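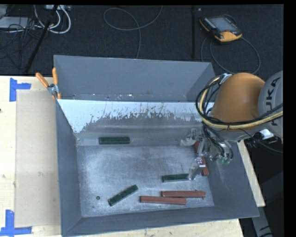

料箱抓取工位，KUKA臂，斜壁金属箱，红绿条块

标题：共享工坊里的KUKA料箱抓取，靠壁工件和箱壁处理求意见

楼主 铁屑与毛刺
工位搭在Stomham工坊的木台上，控制柜是二手的，臂身状态还行。目标是从料箱里把条块逐个取出，按颜色分到两个托盘。夹爪是连杆式两指，腕部线缆走外侧，用扎带收束。程序分三段：拍照定位、算抓取点、下探闭合。

目前的问题集中在两类姿态：
一是条块贴着侧壁，长边和壁脚平行，外侧手指没有下探空间。
二是两根条块近似平行、端部并排，分割结果经常连成一块，长轴角度算偏。

视觉用的是普通彩色加深度，颜色分割在HSV里做，绿的基本没问题，红棕的在暗处会丢边。箱底是刷过的金属，反光区深度值是空洞。坐标系原点取在台面胶带角上，料箱用弹簧夹固定。

上周跑了200次抓取，失败31次，大部分是上面两类。想问：先改箱子，先改夹指，还是先改算法？

2楼 谐波减速
先改夹指。斜壁箱的好处是手指可以顺着壁面斜着下，前提是指尖够薄。你那个上指是弧形的，贴壁时弧背先碰到斜面，指尖离箱底还有距离。换一对直的薄片指，工具坐标重标，第一类问题能去掉一大半。

3楼 ladder_logic
不同意。换薄指刚度会掉，条块如果是实木或者实心塑料，端部夹取时有力矩，薄片会张开。先改抓取策略：贴壁件不要夹长边，夹端头往箱中间拖一段，松开，重新拍照再抓。多一个动作，硬件不用动。
另外那两根并排的，处理办法一样，拨开再拍。

4楼 谐波减速
端头拖动在平底上可以，他那个箱底全是划痕，拖的时候条块会绕接触点转，转完可能又贴到另一面壁上。我在Kerkside的台子上试过，有时候要拖三次才出来，节拍没法看。

5楼 ladder_logic
楼主又没说要节拍。业余项目，成功率优先。转角问题可以把拖动路径设成沿条块长轴方向，绕转会小很多。

6楼 楼主 铁屑与毛刺
条块是木芯刷漆，不重。节拍没有硬指标，单件在20秒以内都能接受。
夹指图纸有，改薄要重新做，排到二月以后了。先试拖动。

7楼 灰口铸铁
说一个没人提的：箱子内侧那块斜板，上半截发白，下沿一道一道往下掉皮，露出来的是灰色金属。这种表面一半漫反射一半镜面反射，深度图在交界处必然有台阶。绿条块又正好横在斜板脚下，点云聚类会把板脚一起算进去。
建议要么整块磨干净，要么整块喷哑光。我倾向喷哑光，箱底也一起喷，空洞问题顺带解决。

8楼 ladder_logic
喷漆会被夹指刮掉，刮完又是花的，还多一层漆屑。后壁和斜板之间那条缝里本来就有碎屑了，再掉漆进去很难清。不如采一帧空箱深度做背景模板，逐像素减。箱子既然夹死了，模板就能用很久。

9楼 灰口铸铁
夹死要看怎么夹。图里左上角边沿上那个橙柄弹簧夹，只能看到这一个。弹簧夹顶不住侧向力，手指在箱壁上蹭一下箱子就可能走位，走2毫米，模板边缘就全是假目标。左边那块平板紧靠着箱子，也没看到螺钉。
箱子应该用台面挡块从四面限位。

10楼 楼主 铁屑与毛刺
平板是垫在左边的定位板，靠双面胶，蓝胶带是它的角点标记，每次开机前对一下。走位确实出现过，量过一次，偏约3毫米。当时归因到标定，现在看两个原因都有可能。
挡块可以加，工坊里有铝角料。

11楼 Prestside_二手件
线缆那一束建议看一下。绕橙色壳体左侧那一圈余量不小，从前面横过去再往右走，扎点看着在壳体下方。腕部转到极限附近时那一圈会往箱沿方向甩，弹簧夹手柄有一个是立着的，正好是容易挂线的东西。换成低矮的压块，顺便解决9楼说的限位。

12楼 谐波减速
同意11楼。再加一条：第六轴软限位收窄，两指夹爪转180度是等价的，抓取角统一归到正负90度以内，线缆就不会绕过去。

13楼 ladder_logic
这条没意见。不过归一化后要检查碰撞，贴右壁那根，两个等价姿态里往往只有一个能让开夹爪侧面的气管接头。直接归一化会把可行的那个丢掉。应该两个都算，先筛碰撞，再按关节行程选。

14楼 新手_Hakim
插一句，示教器放在地毯上不要紧吗？我们工坊规定必须挂在架子上，急停要伸手能按到。

15楼 楼主 铁屑与毛刺
有道理，挂架在做。目前手动降速运行，自动模式没开过。

16楼 灰口铸铁
手动模式也一样，弯腰去地上找急停来不及。做挂架之前先找个凳子放上去，线别踩。

17楼 楼主 铁屑与毛刺
收到。11月19日（周五）晚上改了一轮，结果如下：
料箱四面加铝角挡块，弹簧夹拆掉。
空箱深度模板按ladder_logic的办法做，箱底空洞用邻域中值填，斜板交界处的假台阶基本减掉了，残留几个小点，面积阈值滤掉。
贴壁件改为夹端头沿长轴拖动，拖完重拍。
抓取角两个等价解都算，先碰撞后行程。
并排件还没处理好，拨开动作有时把两根一起推走。喷漆暂时不做。

18楼 谐波减速
并排件别拨中段，指尖合拢后从错开的那一头插进去，往短边方向推。两根端部不齐，错开量就是你的入口。

19楼 灰口铸铁
箱底左侧那个深色小圆点，如果是孔或者螺钉头，模板要重采得密一点，箱子稍微动一下它就变成一个独立目标。先查这个。

20楼 楼主 铁屑与毛刺
那个点加了掩膜。18楼的插入法下周试，数据出来再贴。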